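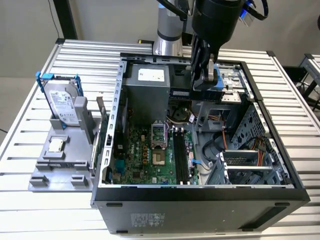 Can the police keep my cousin after the judge signed his bail?

Asked by Tsutomu Yoshida, 24th May

Good day to all. My cousin was arrested after the protest at the Malinowski roundabout in October. He is charged with unlawful assembly only, and the trial has no date until now. Last week the magistrate granted him bail of 2,260 with one surety. We paid the same day and I have the receipt. But the station at Rorno says they did not receive the paper, so he stays in the cell. The officer told me that because it is a political case, they must first ask the ministry. Is this correct? In which law is it written?

2 answers

Akihiko Ikeda

I am sorry for your family. I am not a lawyer, but I helped with similar cases after the election in Fatmont, where 54 people were held. The police do not need permission from the ministry to obey a court order. What they need is the release order, and this is a separate document from the bail decision. Many families have only the receipt. 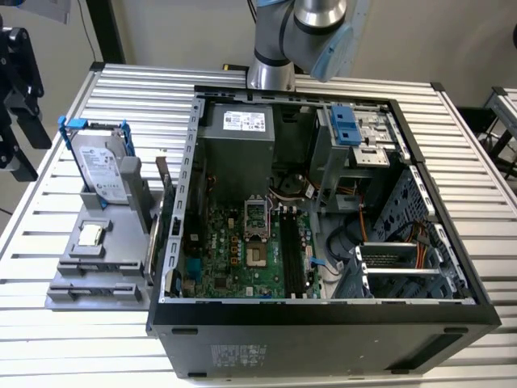
Go to the court registry and ask for a certified copy of the release order, with the stamp on every page. Then bring it to the station together with the surety, and ask the officer to sign your second copy with the hour — this signature is important later. If they refuse, write down his name and number. A lawyer can then ask the high court to order that your cousin be brought before a judge. In my experience the answer came in two days, but I do not know if it is so quick in Rorno.

Please check also that there is no second charge. Sometimes they add one quietly.

rulturis20

same thing with my brother, they kept him over the weekend. call a newspaper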